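Sorting the Shared Kitchen Drawer
Project report, Home and Space Studies, second term
Delia Cáceres and Jonas Auer
Supervisor: Balthasar Wyss

1. Why a drawer

When we told people in our course that we were going to spend a whole term on a utensil drawer, we got some looks. But the drawer in the second-floor kitchen at Clarkau house is used by 28 residents, and everyone who lives there has a story about it! Jonas once gave up on finding a spoon and ate yogurt with a spatula. I (Delia) moved in last July and bought my own fork in the first week, simply so I would have one.

We wanted to find out whether a shared drawer can be arranged so that a person who has never opened it before can find what they need quickly, and whether other people will keep it that way. The second part is the one we were really curious about, and it is also the one where we learned the most.

2. How we started

We took everything out. This took a whole Sunday morning, mostly for the reason that people kept coming in to make breakfast and wanted things back. Rosângela Teixeira from the third floor stayed for two hours and ended up being a huge help. She cooks for a big group most weekends and has strong opinions about where chopsticks belong (not with the forks, and never upright in a cup).

Our first plan was to sort by material: metal in one place, wood in another. We dropped it by lunchtime. Plenty of kitchen tools are both, and a fork with a wooden handle could go in either pile depending on who was holding it. When two of us sorted the same things separately, we disagreed most on exactly those pieces.

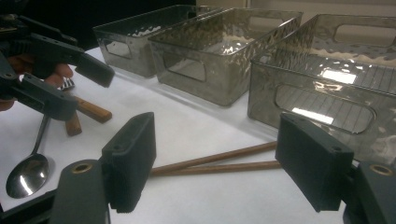

So we switched to sorting by what a person is doing at that moment. Eating things went together, stirring and turning things went together, and whatever was left got its own bin. Three bins turned out to be a good number for us. We tried five for one evening and everybody, including us, had to stop and think before putting anything down.

Chopsticks were the hardest and also the most fun. They roll, they slip under other things, and they lose their partners. Rosângela suggested laying each pair flat and parallel to the long side of the bin, thick ends all facing the same way. We loved this idea and it looked beautiful for three days.

3. Testing it

For the test we asked residents to fetch a fork, a pair of chopsticks and a stirring spoon, one after the other, and then put them back. Gion Gisler kept the time on his phone. We ran the test once with the old drawer and once with the bins. In total we got 91 usable attempts. A few more were thrown out when somebody started chatting halfway through, or when the spoon was in use for actual soup.

The fork was quick both times. The spoon improved a lot. With the chopsticks, people found a pair much sooner, but putting them back neatly took longer than before, and several testers just dropped them in. Jonas thinks a narrower bin would fix this. I would rather give up on the parallel rule and accept a small heap, as long as it is a heap of chopsticks only.

4. Did it last?

Mostly! We checked every evening for 27 days. The eating bin stayed in order nearly the whole time. The stirring bin slowly collected bottle openers and a tape measure. The leftover bin filled up first, and we should have expected that. Labels helped for a week, and then one of them fell off and was stuck back on the wrong bin.

5. What we would change

Lower sides on the bins, so short handles are easier to reach. A separate spot for the tape measure, which clearly wants to live in the kitchen. And we would ask the early risers first next time, as they put away most of the dishes.

Mr. Wyss asked whether the same layout would work in the Flekthorpe building, where the kitchen is larger and has two drawers. We would love to try it there next term.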